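Hi Sheila,

You asked for something you could read over a cup of coffee instead of another spreadsheet, so this is the April update on the bag library, in my own words and at my usual length (sorry in advance!). Emlyn will send the numbers separately in the format your office likes.

First, the big thing. We are lending! The desk opened on the first of the month and we have had 409 bags go out since then, which is a good deal more than I put in the plan you approved. Most of them went to people coming through the food pantry next door, and quite a few to the after-school group, who use them for library books and, as far as I can tell, for soccer shoes. The idea is still the same as in the application: you come in, you take a bag that will hold up, you bring it back when you're done with it or you bring back a different one. No card, no deposit.

Where the bags come from has changed a little. We thought nearly all of them would be donated by families, but the biggest single batch came from Gisler, who cleared out a storeroom of leftover event bags and let us have the lot. Lesego drove over with the van twice. They're mostly dark fabric ones, sturdy, with printing on them from one thing or another, and the straps vary a lot. Some have thin cotton handles and some have that flat webbing that I like much better because it doesn't cut into your hand when you've got potatoes in there.

Everything gets checked at the white table before it goes on a hook. Meinrad wrote the checking sheet and I've been using it for weeks now, and it's good. Look at the seams, look at the base, pull on both handles, turn the pockets out. Black fabric is the worst for lint (I go through a lint roller faster than I'd like to admit) and a bit of pilling along a hem is fine by us, we don't reject for that. Printing we leave alone unless it's rude.
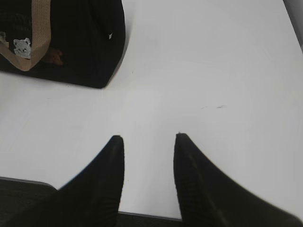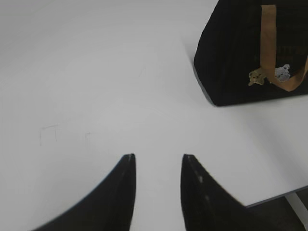
The woven strap on a dark printed bag:
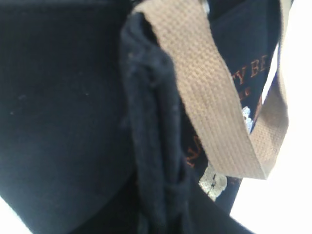
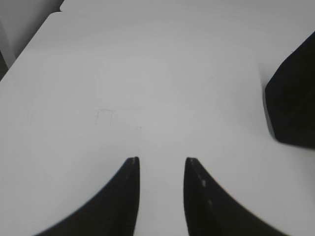
What we do reject for is a handle that's coming away, and this is where the sewing money went. You'll remember the line for repairs was the one your board had doubts about. So far we've spent 390 dollars of it, on thread, needles, webbing by the roll and a service for the old Firness machine that Shiela Padilla gave us. Shiela comes in the mornings and does the straps herself, box stitch with a cross through it, and she has been teaching two of the pantry regulars to do the same. One of them has taken to it so well that she's now fixing her neighbors' backpacks at home. I didn't plan for that and I'm delighted.

Now the less good bits. Returns are slower than I'd hoped. People do bring bags back, but they hang on to them for longer than the couple of weeks I'd guessed, and the big ones hardly come back at all. I can't really blame anybody, I'd keep a big one too. Emlyn wants to put a tag on each bag with our opening hours on it and I think she's right, so we've asked Lulau for a price on printed cotton tags. Their first quote was steep and we're waiting on a second one.

Storage is the other headache. The hooks Jatis put up along the back wall hold the everyday stock fine, but the overflow is in 12 crates under the stairs and it's a pain to get at. I'd like to move some of the shelving money over to a second rail. It wouldn't cost any more in total, only I know I need your okay before I shift anything between lines. Could you let me know before the end of the month? The installer is holding a morning for us.

Total spending to date is 3346 dollars, including the sewing and the hooks but leaving out the tags. We're under where the plan said we'd be, mainly from getting the Gisler batch for free. I'd rather not promise you what's left will stay left, though, with the summer program coming.

For the next stretch: tags if the price is sensible, the second rail if you say yes, and an evening repair session for people who work days. Meinrad has offered to run the first one and Shiela says she'll come if there's cake.

You're welcome to visit any time before noon, that's when the table is busiest. Bring a bag!

Lesego Le Roux asked me to add that the van needs its insurance letter renewed and that your office has the original. Could someone send a copy over?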